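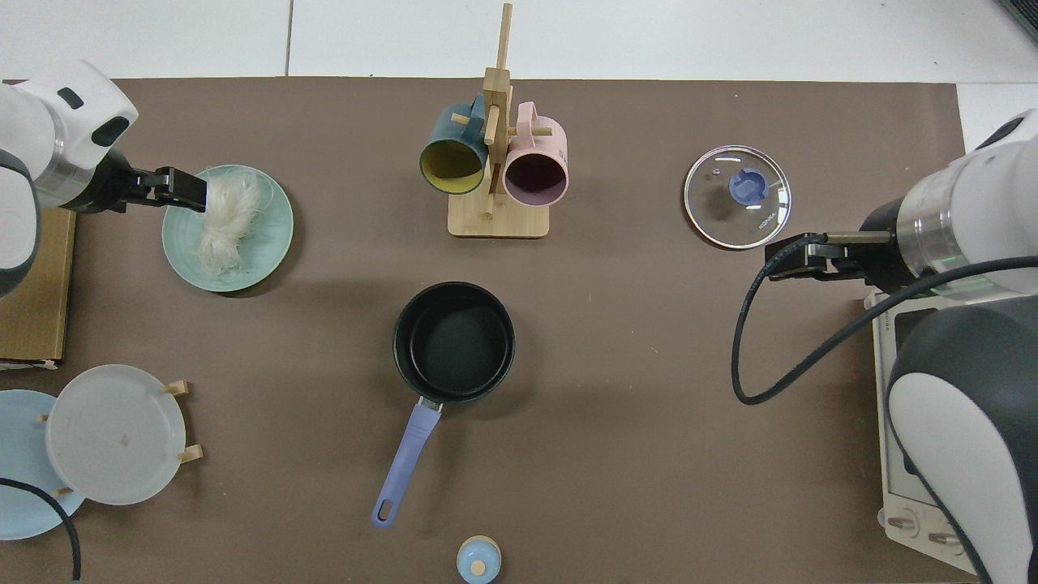 Who can join the next round of the Plillau neighborhood radio workshop? Anyone 16 or older who lives within a bus ride of the Wasonier branch library, with or without experience, and it costs nothing.

The first group wrapped up in November with a listening party that filled the reading room and spilled into the hallway. Four teams played their finished audio stories, and the crowd stayed long past closing to talk with the people who made them. It was a wonderful evening!

The stories could hardly have been more different from each other. One followed the last tailor on Huenchumán Street through a full day of hems, zippers and gossip. Another gathered the memories of people who learned to swim at the old public pool, including a pair of sisters who still argue over which of them jumped off the high board first. A third looked at why the Number 9 bus skips two stops after dark, and the team got a straight answer from the transit office after weeks of phone calls. The fourth was a portrait of a church choir that rehearses in three languages - and yes, there was singing.

Nouhaila Abou Zeid led the workshop and edited alongside every team. She spent years producing local radio before moving to the neighborhood, and she asked participants to start with the places they already walked past.

"I didn't want them to go looking for a big topic," she said at the party. "I wanted them to go talk to the guy who fixes their shoes. And then go back and talk to him again, because the second conversation is always better."
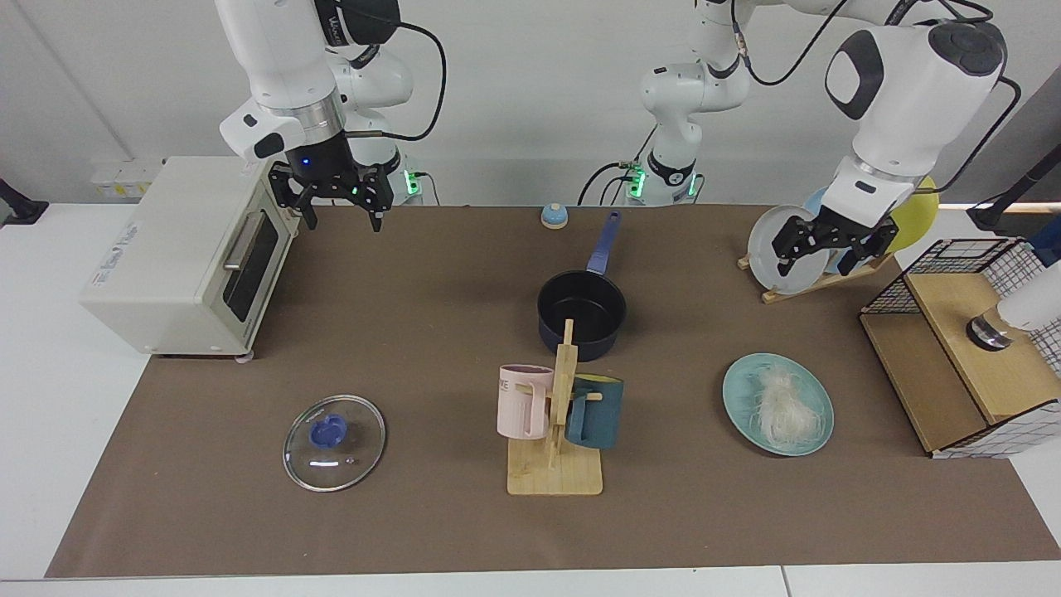 That second visit made all the difference for the tailor story. On the first trip the team came home with 20 minutes of polite answers and a very loud steam iron. On the next one he told them how he had sewn a wedding dress overnight after the original was left on a train, and that became the heart of the piece.

The stories are now up on Purnance, the library's community audio page, where they have been played 3,099 times. The choir piece is the early favorite. Listeners have left 368 comments across the four stories, many of them from former residents who recognized a voice or a street corner and wanted to add something of their own. The pool team has already heard from a retired lifeguard and hopes to record a follow-up with him.

The new round will have room for more people, with evening sessions starting at 6:30 p.m. and recorders available to borrow. Participants will learn how to interview, how to cut tape and how to write for the ear, and each team will come away with a finished story. Spanish and Arabic speakers are very welcome, and stories can be made in any language the team shares.

Sign-up sheets are at the front desk of the Wasonier branch, and the librarians there can play you a few minutes of any story if you want a taste before you put your name down.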